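Workshop notebook, 7/31/18

Finish tests, round 2

Too humid to glue anything today so I gave the whole afternoon to the finish boards, which have been leaning against the lumber rack making me feel guilty. Starting a fresh section for them because the notes from the first round are scattered over four pages and one paper bag.

Quick recap for whoever picks this up after me. The Vellville job wants pale tops that stay pale. The client saw our sample in December under the shop lights, loved it, and then we put oil on a scrap and it went the color of weak tea. So the question is what we can put on light wood that protects it and doesn't turn it yellow, and whether we can stand applying it across a whole run of tops without losing our minds.

What I have going:

Board A – the water-based poly from Didham, satin. Three coats, sanded lightly between. Dries fast, almost too fast in this weather. I was chasing a wet edge the entire time and still got a lap line a third of the way down. It stays very clear though! Next to the bare offcut I can hardly tell them apart, except it's a bit flat and chalky when you look at it from low down.

Board B – Castaño hardwax, the one with a little white in it. Goes on like cold butter. I used way too much on the first pass and had to buff for ages, and my right shoulder is letting me know. Color is lovely. Slightly milky in the open grain, which I like and at least one of you is going to hate.

Board C – plain old shellac, the blonde flakes, 2 lb cut. I only did this one because the jar was already mixed. Warmer than I wanted but prettier than both of the others, of course. Not going on a table people put coffee cups on.

Board D – same as A but with a coat of C under it. Raised less grain, so that's something. I need to look at the color again tomorrow in daylight before I write anything down as a result.

Sanding

I owe the notebook a confession here. I went up to 220 on boards A and B and only 180 on C and D, because I ran out of discs and didn't notice until I was done. So comparing the feel of them is a bit useless. The color comparison I'd still trust, mostly. Redo with all of them at 180, I think, since 220 seems to close things up too much for the hardwax anyway.

Discs: order more. The Brusetti ones last longer than the cheap gold ones but they shed their backing if you lean on the sander, and I lean on the sander. Item number on the old box is 2336, box is on the shelf over the drill press, please don't throw it out until I've ordered.

Also the hose on the extractor has split again right at the cuff. Taped for now. The tape is doing its best.

Water and cup test

Put a wet glass on each board for one hour, then a hot mug for ten minutes. A shrugged off both. B had a faint ring from the glass that went away by itself while I was eating lunch, and a dull spot from the mug that didn't. C went white under the mug exactly like you'd think. D had the faintest ghost of a ring, and I only found it by tilting the board at the window, so I'm calling that a pass for now.

I want to try mustard and red wine next. Somebody bring mustard, the one in the fridge has expired and I don't want to be fair to it.

Costs so far

Spent $158 on finish and applicators, out of the $207 we set aside for testing. That leaves enough for the discs and one more small can of something, if anyone has an opinion. I'd vote for a matte version of A before we try anything exotic.

Grain and light

One thing I keep running into is how much the light decides all this. Wavy grain on a pale top almost disappears where the glare lands and then comes up tan and strong a hand's width over. I've caught myself blaming the finish for it more than once – it's just the window. From now on I'm judging every board twice, once flat on the bench and once upright with my back to the light, and writing down which is which.

Pale wood, with the brightest part nearly white and the arches at upper left still easy to read:

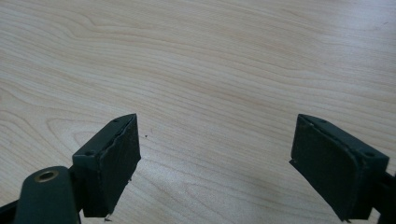
Next time

Cut four new boards from the same plank, in sequence, and number them on the back in pencil BEFORE sanding the faces. (I sanded the numbers off A and B last time and had to sniff them to work out which was which.)

180 on everything. No exceptions, even if the discs run out.

Thin the Didham a little, maybe five percent water, and see if the lap line goes away. Try the foam pad too, the brush is leaving tracks.

Leave one board half covered with cardboard on the sunny sill and forget about it for a month. If you find a board on the sill with cardboard taped to it, it's mine, leave it alone.

Call Vellville about edge profile. They said "soft" and I have three different router bits that I would call soft.

Fan is still on in the finish corner, turn it off if you're last out.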